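Minutes – Drurcombe coat drive, sorting group, Tuesday, October 12, 2021

Hanyu Qiu in the chair. August minutes agreed.

## Sorting

Coats are kept apart from bedding from now on.
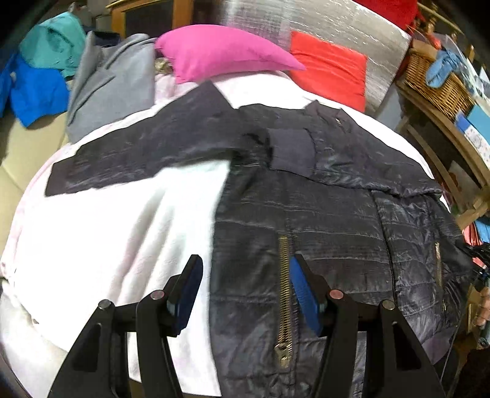 ## Storage

The Skamach unit costs 70 a month – agreed. Bedding goes there first.

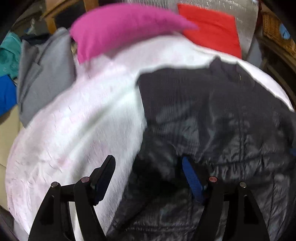 Keys stay with Hanyu. Straps are to be rolled and bagged separately.

## Labels

107 tags left.
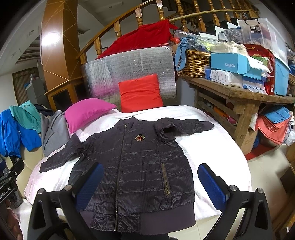

Tags go on the front zipper pull. Jackets with a crest on the chest, like the dark quilted one, get a note of it on the tag. Next meeting in 2 weeks.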